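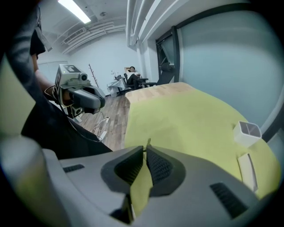
Hand-held grippers at the practice table, Geltville.

Clendard Teaches Its Packing Robots by Hand, and the Packers Are the Ones Teaching

GELTVILLE, 2022-11-02. Hi, I'm Liên Khương, and I run the training program at Clendard, where we pack and ship small goods for online stores. We have news! Starting this month, every packer on our floor can sign up for paid shifts teaching our new automated line, which we've named Stillness. (My co-lead Sơn Dương picked the name. He says a good packing line should be a quiet one, and after years next to the old conveyor I'm not going to argue.)

If you've never been inside our building, it went up in 1936 as a shirt factory, and people have been folding, sorting and boxing things in it pretty much ever since. We handle 800 orders on a normal day. A lot of that work is one motion done over and over: reach, pinch, lift, turn, set down. It's hard on the wrists and it's hard on the shoulders, and when I was a packer myself I used to go home and hand the jam jars to somebody else.

So in August we started trying a different way of doing it. Instead of bringing in a programmer to write out every move, we hand a packer a pair of grippers and ask them to do the job the way they'd do it anyway. The grippers record what the hands are up to, and the markers on top help the system work out where each one is. Stillness learns from those recordings. You don't need to know a thing about code. You need to know how to pick up something small and awkward without dropping it, and boy, do our people know that.

The table is set up to be simple. There's a cloth, a few things to handle and room to move your elbows. We've gone through eyeglasses, little trays, flat boxes, all the stuff that makes a packer sigh when it comes down the line. Glasses are my favorite to teach because everybody grabs them differently! Sơn goes for the bridge. I go for the hinge, and I will defend that choice to anyone.
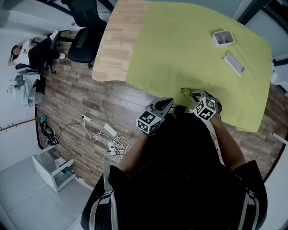 What changes for our people

I know what folks worry about when a company says "automation," so let me go straight at it. We are keeping all 21 packing jobs. That's written into the plan our team agreed to before the first gripper came out of its box. Stillness takes over the repeat picking on the late shift, which has always been the hardest one for us to fill, and the packers who used to cover it move to days if they want to.

Teaching shifts pay 15 percent over the regular rate. They're short, they come with plenty of breaks, and you can stop whenever your arms have had enough. The straps and the grippers do feel odd at first (I spent my whole first session bumping into the table), but it gets easier faster than you'd think.

There's a new job on the floor too, called line lead. Line leads look over what Stillness has packed, pull anything that seems off, and decide what it should practice next. We're filling those spots from inside, and no one needs a degree to apply. Sơn was a packer right up until this summer, and he now plans the whole practice schedule.

"I was pretty suspicious," Sơn told me when I asked him for something to put in this release. "I figured they'd want me to work like a machine. Then they said no, just pack the way you pack, and I thought, okay, I can do that all day."

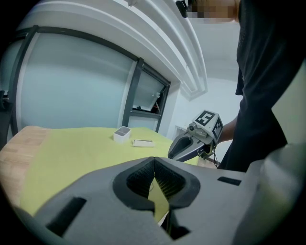 We've also made some rules for ourselves, and the packers had a big hand in those. Recordings from teaching shifts are used to train Stillness and for nothing else. They don't count toward anybody's speed numbers or reviews. If you have a clumsy afternoon with the grippers, that's fine, and we can toss the recording if you ask us to.

Fragile orders and gift wrap stay with people. I've seen what our packers can do with tissue paper and a ribbon, and we have no plans to move that work over.

Current Clendard packers can put their names down with me or Sơn at the practice table. If you're a neighbor, a customer or a reporter and you'd like to come by and try the grippers, call the Geltville front desk and ask for the training program. Please wear comfortable shoes!

About Clendard

Clendard packs and ships small goods for online stores from its building in Geltville. Stillness is its first automated packing line.

Press contact: Liên Khương, Training Program, Clendard, Geltville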